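Robots on the sorting line, six months in: what has changed for you?
Workplace and Jobs > Automation
Started by bayu_lau, 2020-06-20

bayu_lau
I work for Trirkel, returns and refurbishing, mostly toys and household goods. In March they put arms on two of the sorting benches. The job before was simple. A tote came down, you picked a thing out, looked at it, decided if it was resale, repair or scrap, and put it in the right place. Now the arm does the picking and placing and one of us sits nearby and steps in when it gets stuck.
The target used to be 400 items a shift per person. It's now 700 per bench. Pay is the same. I'd like to hear from people at other places whether this settled down or got worse.

yanti.raju
Similar here, different trade (kitchenware, a firm called Egilsson). We had the arms before you did. The first two months were bad, stoppages all day. It did get better. My wrists are better too, I used to wear a support on the right one and I've stopped.
What I miss is talking. When there were four of us round a bench you could chat. Now I have a screen and a reset button.

Drultine_nights
700 per bench with one person is not the same as 700 per person. How many were on the bench before?

bayu_lau
Two. So 800 between us before, 700 with one person and the arm now.

Drultine_nights
Then output per bench has gone down and they've saved a wage. That's the whole of it. What happened to the second person?

bayu_lau
Moved to packing. No one has been let go so far. Packing is standing all day though and the rota is worse.

DzifaD
I set these systems up for a living so take this as you like. The arm is slow at first on anything with an odd shape. Boxes are easy. Buckets, watering cans, anything with a handle that flops about, those take a lot of practice runs before it can be left alone. The people who did the job by hand are the ones who know which way round to pick things up, and in most places they are never asked. Where they are asked, it goes quicker and they usually end up on a better grade.

yanti.raju
We were asked. We did not end up on a better grade.

DzifaD
Sorry to hear it. Get it written down before you start teaching the thing, that would be my advice. Training time should be logged as training time and kept out of the pick rate.

bayu_lau
Ours isn't logged separately. If I spend an hour showing it how to take hold of something, that hour counts against the bench.

Farah_M
I'd disagree that it's all the managers saving a wage. I was on the hand line at Stultomier and I couldn't have carried on with it, my shoulder had gone. I'm now on the test bench, seated, regular hours. I put things on the table, run the pick, write down what it did, and change the position for the next one. It's dull in a different way, but I go home able to lift my arm.
The purple bucket with the face on is the sort of thing we work with.

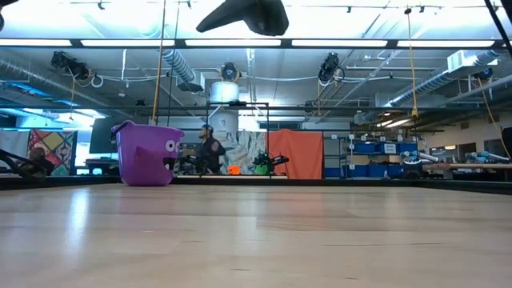 Farah Lumenta replied that a seated job is fine for the few who get one, but her site had 264 people on hand sorting and 4 posts on the test bench. She asked what the rest were supposed to do.

Farah_M
Fair question and I haven't got an answer. I applied the day it went up on the board. Some didn't want it because it was a six-month contract to begin with.

Drultine_nights
Was it made permanent?

Farah_M
Extended once. I hear about the next one in the autumn.

Drultine_nights
So you've swapped a permanent job for a temporary one.

Farah_M
Yes, and I'd do it again with my shoulder the way it was. I'm not telling anyone else to.

yanti.raju
Bayu, do you have a rep on site? We got the stoppages taken out of the bench target by keeping a sheet. Time it stopped, time it started again, what was in the tote. Three weeks of that and they couldn't argue with it.

bayu_lau
We have one but she covers two sites. I'll start a sheet tomorrow. Do you put down the short stops as well or only the long ones?

yanti.raju
All of them. The short ones add up to more.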